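Fold on the bed, not on the table

I folded laundry at the kitchen table for 7 years and I think it was a mistake. The table is the right height for shirts. It is too short for pants, and pants are most of what we wear in December. 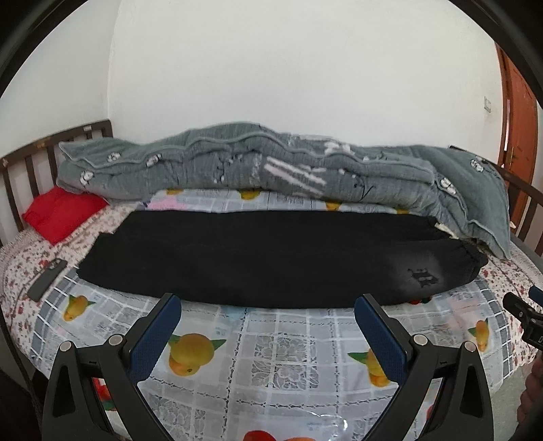
Black pants laid flat, blanket pushed back to the wall.

A bed gives you the full length of the leg. Push the blanket back and you have room to work – no hanging cuffs, no chairs to move.

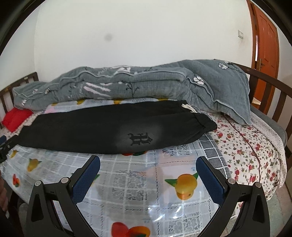 Drawstrings are my other complaint. Most people leave them however the dryer left them, then lose one end inside the waistband. On a dark pair like these, a white cord sticking out of the elastic is easy to spot, so even the two ends up before you fold. After that, bring the legs up to the waist and stack the pair with the rest. I still do dish towels at the table.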